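Pre-run safety checklist, two-arm bench, soft blue fingers
Whitcombe lab, December 2024

1. E-stop reachable from both sides of the table. Yes. I still had to lean a bit from the left, so I've asked for a longer lead.

2. Finger mounts tight, both arms. Yes -- one screw on the left took another quarter turn.

3. Fingers free of splits at the crossbars. Pass. The old Ernia pads were cracking by January, so I'm fussy about this one!

4. Grip on a smooth round object, force limit set to 344 in the Fluvley controller. Bottle in the right gripper, left one open and empty. 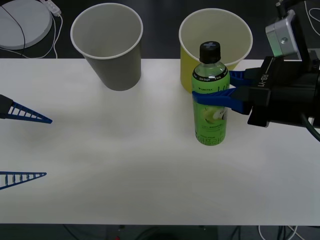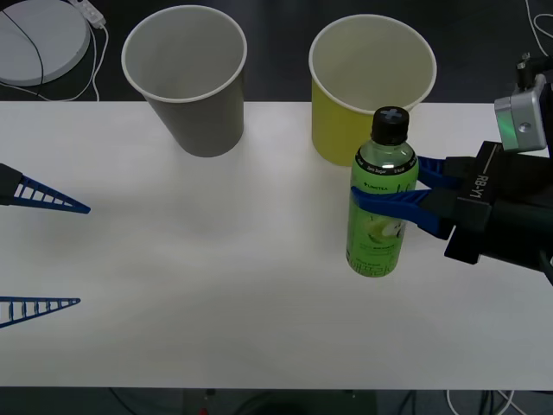

I'd like to try the same limit on the Undine fingers before anyone picks a favourite (I do have one already, but I'll keep quiet). They're stiffer at the tip and I suspect they'd want a lower number.

5. Cables clear of arm travel. Partial pass. Nothing snagged at slow speed, but the floor wants a proper tidy before we go faster -- clips are on order.

6. Log saved. Yes, run 1288.

Fine to carry on at slow speed. Item 5 to be looked at again once the clips are in.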